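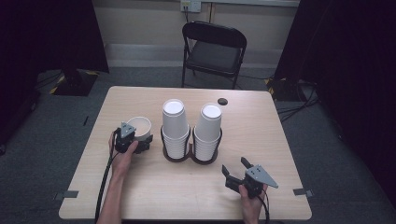
Why do prices in Turnstead still feel so high when the monthly inflation number has been coming down since September? The number measures how fast prices are rising, so when it falls, prices are still going up, only more slowly, and everything they climbed before stays on the shelf tag.

I've been asked that question in one form or another all week, so I'm going to take my time with it, and I hope you'll bear with me because I do tend to go on. 11 December 2023, kettle's on, here we go.

Think of a flight of stairs. Two years ago we were at the bottom. We ran up the steep part very fast, and now we're walking. The reports say "inflation eases" and they're right, we are walking. But we're still going up, and we are a long way from where we started, and our knees hurt!

For prices to come back down to where they were, the number would have to go below zero and stay there a good while. That's pretty rare, and when it happens it usually comes with layoffs, so it's a thing to be careful about wishing for.

What most of us are really waiting for is the other side of it, which is wages catching up. And that's the part I wish the evening news would spend more time on, because that is where the trouble is in our town.

The big one here is the Brarkent plant, of course. Their last pay agreement was signed before the worst of the climb. It gave a raise every year, and at the time I remember thinking it was a decent deal. I said so on here, in fact, and some of you were kind enough to remind me of it last month (fair enough!).

A raise that looked generous when it was signed ended up smaller than the rise in the cost of groceries and heat. So people got a bigger paycheck and a smaller cart of food. If you've felt a little crazy this past year looking at your pay stub, please know you are not crazy.

The union asked to reopen the agreement in September. The company said it would talk about a one-time payment but not about base pay. Those are very different things, and I want to slow down on this because I got a lot of messages mixing them up.

A one-time payment is nice. It pays off the card, it fixes the car. Then it's gone, and next year's raise is figured from the same old base. A raise in base pay keeps paying you every year after, and it counts toward your overtime and your pension too. That's why the union keeps coming back to it, and it's also why the company keeps steering away.

I do want to be fair to Brarkent. Their power bill has gone up like everybody else's, and the Mendden road was closed to trucks for a good part of the spring, which can't have been cheap. I don't think they're making that up. I'd just like to see the figures, and so far they haven't been shared with the people across the table.

Now, the plant matters even if you've never set foot in it. Some 4000 households between here and Mendden have a paycheck that depends on it one way or another, counting the haulers and the suppliers and the lunch counters. When those families pull back, the shoe store feels it, and then the shoe store cuts a shift.

Somebody asked me whether a raise at the plant would only push prices up again. It's a good question and people who study this for a living argue over it. My own view, for what it's worth, is that pay here has been trailing prices the whole way, so it's hard for me to see it as the thing doing the pulling. But I hold that loosely.

Something I think got lost: the town council has a piece of this too. Water and bus fares are set by the council, and both went up this year. The bus from Kioko costs more than it did last winter and it runs less often after dark, which if you're on the late shift is a pay cut by another name.

The fare review is open for public comment for 30 days. You can write in or leave a letter at the front desk of the council building, and it does not have to be fancy. Two or three sentences on which bus you take and what it costs you in a month is plenty, and I'd think more useful than a long speech.

I wrote mine last night and it ran to two pages, so please do as I say and not as I do.

A few of you wanted to know how to work out your own number, since the official one is an average and nobody's life is average. It's simple enough. Find a month of old bills and receipts from last year, add up rent, food, heat, and getting to work, and do the same for this year. See how much the total went up compared with your take-home pay over the same stretch.

Renters will likely come out worse than the official figure, and folks who own their place outright and don't drive much may come out better. My neighbors and I compared, and we were miles apart on the same street.

Talks at the plant are set to pick up again after the holidays. I'll post when there's something firm, and I'm going to try hard not to pass along parking lot rumors in the meantime, including the one about the night shift, which I've now heard three different ways.

Thank you for all the thoughtful replies, even the grumpy ones. I'm reading them slowly but I am reading them. If you have the old fare table from the Kioko line lying in a drawer somewhere, I'd dearly love a copy.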